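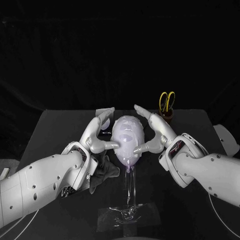
R. Ambrose
Workplace Inspections, Restine site

Inflatables bench: monthly check, February
Area: packing and finishing, Cludum building
Stock: thin-walled inflated shapes, Jerora line

1. Bench top
Clear of grit, staples and cut ends. PASS
Comment: Surface is dark grey, so clear offcuts are hard to pick up by eye. Wipe by hand at the end of each run.

2. Clear sheet on bench
Flat, edges held down. ACTION
Comment: Edges are wrinkled and crumpled. Replace the sheet and fix all four sides. Same comment was made last month.

3. Inflated item on bench
Even shape, no soft spots. PASS
Comment: Item is translucent, pale lavender-white, with faint raised features on the front. Check these under the bench light. Do not press on the raised area. Hold from both sides, level with the middle.

4. Tail at lower tip
Not kinked, not trapped under the item. PASS
Comment: Clear tail runs straight down over the bench to the sheet. Keep it that way during handling. Do not lift any item by the tail.

5. Cloths
Folded and stored in the tray when not in use. ACTION
Comment: Black cloth left crumpled on the bench beside the item. Minor. Cloths collect grit, and grit marks the gloss finish.

6. Backdrop
Hung clear of the work area, no loose hem. PASS
Comment: Black fabric, light creasing, no effect on use. Fire treatment label not sighted; supplier to confirm in writing.

7. Air supply
Regulator locked, gauge in date. PASS
Comment: Hose length is 2 m. Trip hazard if run across the aisle. Use the overhead hook.

8. Aisle and exit
Minimum 600 mm clear behind the operator. PASS
Comment: Measured with the stool pushed in.

9. Storage
Cartons stacked no higher than 2,000 mm. PASS
Comment: Bottom row slightly crushed on the door side. Rotate at the next delivery.

10. Waste
Burst film in the lidded bin. PASS
Comment: Bin label faded, still readable.

Open items: 2 and 5. To be closed within 7 days. Item 2 to be rechecked before the next run. The label query under item 6 stays with purchasing.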